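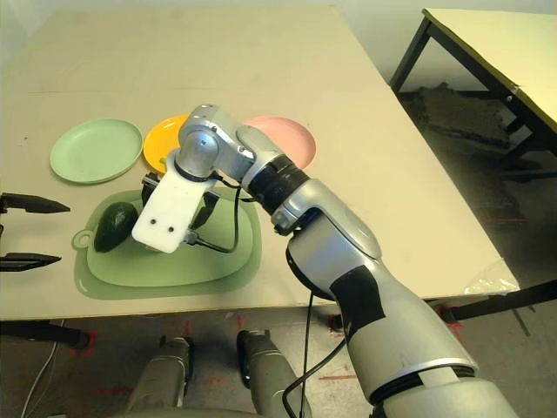
Avocado on the green board, right gripper just beside it. Sonden open day.

1/ Spent the afternoon at the Sonden open day. They had a two-armed robot at a table doing kitchen jobs, and you could stand pretty close.

2/ The task was to pick up the avocado and put it on a plate. Three plates to choose from: mint green, yellow, pink. A visitor calls the color and the operator types it in.

3/ I called pink. It went to pink. Slow, but it got there on the first try. The kid after me called yellow and it needed two goes.

4/ Asked how much practice it had. 868 recorded runs on this table, they said, and some 200 more at the Jodavden site with a different board.

5/ No cutting yet. They want to add a knife in June and the person at the desk did not sound sure about the date.

6/ Parking is bad, take the bus. Line for the demo was 9 people when I left. Next one has the Ebrahimi lab too, so I'll probably go again.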